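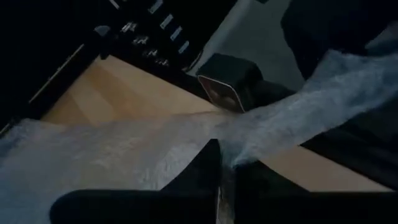

I have a rule about robots and housework, which is that I will get excited the day one of them can deal with a plastic bag. Dishes, fine. Vacuuming, we've had that for years, if you don't mind fishing the thing out from under the couch. But a bag is where I draw the line, and I drew it there because I figured I'd never have to pay up.

It started in March, when my friend Tania Bhuiyan sent me a video of a robot folding a bath towel. She sends me these the way other people send recipes. The towel came out better than mine do. I watched it three times looking for the trick and the only trick I could find was the little "10x" in the corner, meaning that a job I do badly in six seconds had been done well in the time it takes to eat a sandwich. Slowly. With soup.

I told Tania I'd be impressed when it could handle cling wrap. She said I was moving the goalposts. I said I had never agreed to the first set.

So I've been thinking about thin plastic more than is healthy. A towel has some manners. You put it down and it stays more or less where you put it, and it has four corners that you can find again later. Plastic film has corners too, in theory. In practice it has a lump, and some shine, and a part that sticks to itself, and a part that sticks to you. It's see-through, so whatever is looking at it is mostly looking at the table. Pinch it in the middle and the whole sheet changes shape, including the bits you had plans for.

People are terrible at it as well, I should say. I've stood in the produce aisle rubbing the top of a bag between two fingers like I was trying to start a fire, with a line of shoppers waiting for the cilantro. But I've got wet fingertips available if I need them, and fingernails, and a lifetime of being annoyed by the stuff. A machine with two fingers has two fingers. It can close them on the film. Getting hold of one layer instead of four, and knowing which happened, is a different job.

My brother-in-law works at a warehouse for an outfit called Gollside, which ships small kitchen goods, and I asked him what the robots there do. He said they move shelves. They are wonderful at moving shelves. Then the shelf arrives in front of a person, and the person takes the item out of the shelf, peels off the wrap, checks it isn't cracked, puts on new wrap, and drops it in a box. I asked when the robots would do that part and he laughed longer than I thought the question deserved.

They did try one, he said. The company leased an arm from a firm named Komum for a few months and gave it the unwrapping station. The deal was that somebody would keep score over 1000 items. It got a clean unwrap on 502 of them, which the Komum people described in the meeting as a majority. The rest went to a woman at the next bench, who had her own work to do and developed opinions.

I want to be fair here. A little better than a coin toss sounds awful until you remember that a few years back the answer would have been closer to none. And the arm didn't get bored or go home early. If you gave me a machine that got half the laundry right and left the other half in a heap, I would own a machine that outperforms everyone currently living in my house.

That's where I've ended up disagreeing with both Tania and myself. She thinks we'll all have a chore robot by the time her kids finish high school, and she has already named hers (Pagano, after a dentist she liked). I used to say never. Now I think it'll show up one dull task at a time, and we'll argue about whether each one counts. The towel will count. Taking the shirts out of the dryer will count if it remembers the sock stuck in the sleeve. Putting leftovers away will take longer, and the piece that takes longest will be tearing off a sheet of wrap and getting it over the bowl before it curls up and grabs itself.

Meanwhile, there's a company called Nustetti taking deposits on a home model, and their website has a long list of things it can do. I read the whole list last night. "Light tidying" is on there. So is "beverage retrieval," which I already have, it's called getting up. Wrap, film, and bags are not mentioned, and neither are fitted sheets. I wrote and asked about the fitted sheets. I'll post the reply if I get one.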